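Sollik Opens Guest Bookings at Celar, a Hillside Retreat Above the Ametepe River

Sun 18 January
By the Sollik press desk

Sollik is delighted to open bookings for Celar, a new guesthouse in the hills above the Ametepe River, with the first guests arriving in May. It has been a long road to get here (the first sketches were drawn on the back of a ferry schedule!) and the whole team is thrilled to finally hand out the keys.

Celar stands on the grounds of an old citrus farm, and much of the farm is still in place. The packing barn is now the dining room, with its big sliding doors kept and its floor sanded back by hand. The farmhouse holds six of the bedrooms, and three garden cottages sit farther down the slope, each with its own porch, outdoor shower and small kitchen. Every room looks toward the river, and in the mornings the mist comes right up to the lower wall before the sun gets over the ridge.

The grove itself covers the whole east side of the property. There are 386 trees, mostly orange and lime with a few very old grapefruit near the gate, and guests are welcome to pick whatever is ripe. Baskets hang by the kitchen door. In the first weeks of the season the blossom is still out, and you can smell it from the road.

Rooms were furnished by the Clirik workshop, which built the beds, desks and window seats to fit each space. No two rooms have the same layout. The corner room upstairs has a bath under the window and has already been argued over by everyone who worked on the place. The cottages are a little plainer, with deep sofas and good reading lamps, and they suit families or friends who want to come and go without passing through the main house.

Meals are served at one long table in the barn or out on the terrace, whichever guests like. Breakfast runs late on purpose. Lunch is simple – soup, bread, salads, whatever fish came up from the river market – and dinner changes every night. Cottage guests can ask for their kitchens to be stocked before they arrive, with coffee, fruit, eggs, milk and a shelf of snacks for the kids or for a long evening of cards.
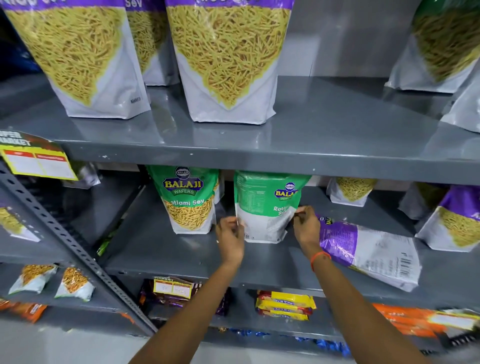
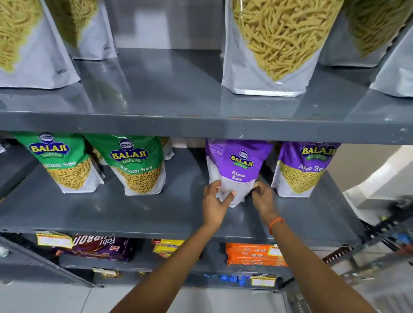 Adwoa Akolgo remembers walking the lower path for the first time and deciding on the spot that the pool should stay small and the garden should stay big. The pool is a narrow one, she says, long enough for a proper swim, and it was tucked behind the lime trees so that the view from the terrace would be all hills. "I wanted people to come around the corner and find it on their own," she adds. "My favorite time is just after five, when the swallows come down to drink."

There is plenty to do for those who want it. A footpath leads from the garden gate to the river landing, where flat-bottomed boats can be taken out with a guide. A longer trail climbs to the ridge at 1000 meters, and the kitchen will pack a breakfast for anyone leaving before dawn. Bikes, fishing rods and a slightly wobbly table tennis set are free to use. On rainy days there is the library, a snug room off the barn with 3000 books and a stove.

Celar can also be taken as a whole house for weddings, birthdays and family gatherings. All nine bedrooms are included, along with the barn, terrace and grounds. The upper lawn has space for up to 300 guests at an outdoor celebration, with parking in the field beside the gate. The team can suggest local musicians and florists, or step back and let families run things their own way.

Nawal Ashour will manage the house and lives on the property year-round. "We've all been sleeping in different rooms to try them out, and I still can't choose," Ashour says. "I can't wait to have the place full of people and noise."

Stays are a minimum of two nights, or three over holiday weekends. Dogs are welcome in the cottages. Whole-house dates are being held in the order that requests come in, and the booking desk will answer every inquiry by email.

Comments

marisol_t
Is the trail to the ridge okay for a nine-year-old who walks a lot? It sounds lovely.

Sollik
Hi Marisol! The first half is easy and shady. The top is steep, so many families will probably turn back at the spring and still get a great view.

Dell P.
We used to drive past that farm every summer and buy grapefruit at the gate. So glad the trees are still there.

hk_weekender
Which cottage is closest to the pool?

Contact: Sollik press desk | © Sollik. All rights reserved. | Back to top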